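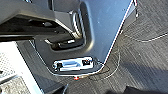
Soil carbon in drained peat is lost mostly through the top layer, and losses at Gostmont have not been measured since the ditches were blocked. We used 529 chamber readings from two plots, Sivov (wet) and Trikby (drained). Chambers were closed for the same time at each visit. Dust was a nuisance on the chamber lids – even a few tiny specks, like the white ones on the smooth blue-gray plastic panel in Figure 1, show up under side light, so lids were wiped before every closure. Readings with a bad seal dropped.

Research > Peatland Carbon > Section 3

Posted in March by the Gostmont field group

3.2 Carbon release and water level

Water level explained most of the diference between plots. At Trikby the water sat well below the surface all summer and release stayed high, even on cool days. Sivov much lower. Night readings were few, so daily totals lean on the daytime curve and should be read with care.

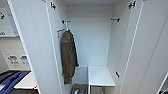

Figure 1. Top of page, with two further views.

Methane went the other way. Wet plot higher, mainly where sedge had come back along the old ditch line. Not enough to cancel the gain in carbon dioxide under the 100 year weighting. Under a shorter weighting the gap narrows, and for two of the wettest spots it closes.

Cores were taken down to 800 mm. Below that the auger hit clay at Trikby. Bulk density was highest near the surface in the drained plot, as expected from years of shrinkage and grazing.
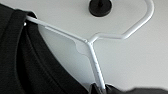
Rainfall is the main unknown. The season was dryer than normal and the Sivov gauge clogged twice, so we filled the gaps from Trikby. A model run with 2,000 draws gave the same sign for the plot effect in nearly all cases, but the size moved a lot with the rain input. Winter data still to come – the chambers stay in place until the spring thaw.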